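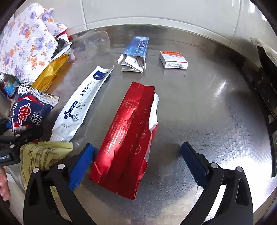

Flulden: your questions, answered

I'm Jamila Fakir and I look after the Flulden project. These are the things people keep writing in to ask, so I've put them all in one place. Last updated Wednesday, April 14, 2021.

What is Flulden, in plain words?

It's a way of teaching a robot to pick things up by showing it. A person holds a gripper with a camera on it, does the job by hand, and we train on the recordings. The policy that comes out then runs on a proper arm with the same fingers.

Why so much packaging?

Foil and thin plastic are horrible to grasp! A pouch crumples, throws light back at the camera and looks like a different object every time you put it down. Our first model was lovely with mugs and hopeless with crisp packets, so I went and filled a few carrier bags with wrappers, cartons and sachets and we started again.

And a shiny steel surface underneath?

Same idea. Glare and reflections fooled the old model badly (it would go for the reflection of a box and close on nothing). We wanted plenty of that in the training set.

How many demonstrations did you use?

3233 in the current release, covering 183 different items. They're all single picks, one item lifted and put in a bin, and we left the fumbled ones in with a tag so you can filter them out if you like.

Does it read the labels?

No. People see printed text in the recordings and assume it must. The policy takes in pictures and finger width, and that's your lot. We've got packets in several languages and I haven't seen it make any difference, though we haven't tested that properly.

What's the difference between Ditent and Millet?

Ditent is the training code. Millet is the small model that guesses where to put the fingers before they close. You can run Ditent without Millet, but expect more dropped pouches - we certainly got them.

What still goes wrong?

Clear plastic trays, mostly. Also anything lying flat against something else of the same colour, and long thin packets when the fingers come in from the end. We tried a fix in January and it made cartons worse, so out it came.

How long does it take to learn the gripper?

Most people are fine after 30 practice picks. The usual mistake is closing too fast. Open wide, come in slowly, squeeze gently.

Can I use the data for my own work?

Yes, for research. Fill in the form on the Prulholm page and I'll send a link, normally within 2 days. If you need it for a product, write to me first and we'll have a chat.

Can I send you my rubbish?

Please do, but empty and wiped out first!

14 comments | 37 shares

We use cookies to remember your settings. Accept | Manage choices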